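4.2 Reading the grain before reading the room

When we began our visits in June, we expected that most of our conversations would be about the big choices a household makes, such as where the table goes, who sits with their back to the window, and which chairs come out only for guests. We did hear plenty about all of that. But again and again the people we visited brought us back to the wood itself, and they did it with their hands, running a palm over a tabletop while they talked to us about something else entirely. Of the 174 households in the study, the ones that had lived longest with pale, light-toned surfaces had the most to say, and they said it very patiently, for which we remain grateful.

Pale wood is often sold as plain wood. The Gerwood and Koskela catalogs we collected both lean on words like "calm" and "quiet," and a buyer could be forgiven for thinking that one board will look much like the next. Our participants did not see it that way at all. They spoke of busy ends and sleepy ends, of places where the lines crowd together and places where they spread out and nearly vanish. One retired schoolteacher told Hsin-yi Man that she always rolled out her dumpling wrappers at the busy end of her table — she liked having something to look at. Figure 2 shows the kind of variation they had in mind.
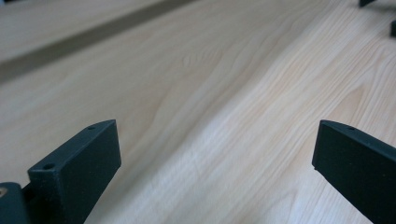
Figure 2. Pale wooden surface seen at a low angle, with a small oval, knot-like swirl near the center and tighter grain at the lower right.

It is worth staying a moment with the small swirl, where the lines curl around a faint mark a little darker than the wood beside it. Features of this kind came up in 11 of the longer interviews, and the feeling toward them was nearly always fond. People called them eyes, thumbprints, puddles, and in one home "the snail." Children used them to mark whose side of the table was whose. Adults used them too, though they were slower to admit it, and several set down a cup on the same spot all through our visit without seeming to notice.

Light matters a great deal here as well. The whitish sheen over the tighter grain in Figure 2 is the sort of thing our participants described when they told us a table looked different depending on where they sat. From a low angle, reflected light can wash out the very lines a person is fond of, and a chair moved to the other side may bring them back. Yen-ting Hsueh, who carried out the Plodgate visits, noted that some families had picked their usual seats with this in mind, or at least explained them that way afterward.

We also asked about darker bands like the grayish-brown one in the upper left of the figure, which may be a shallow groove, a seam or a shadowed gap between boards. Opinions on grooves and joins were far more divided. Some people thought of them as dirt traps and kept an old toothbrush in the drawer for crumbs, while others were glad to have a line to set the placemats by. We return to cleaning routines in Section 4.3.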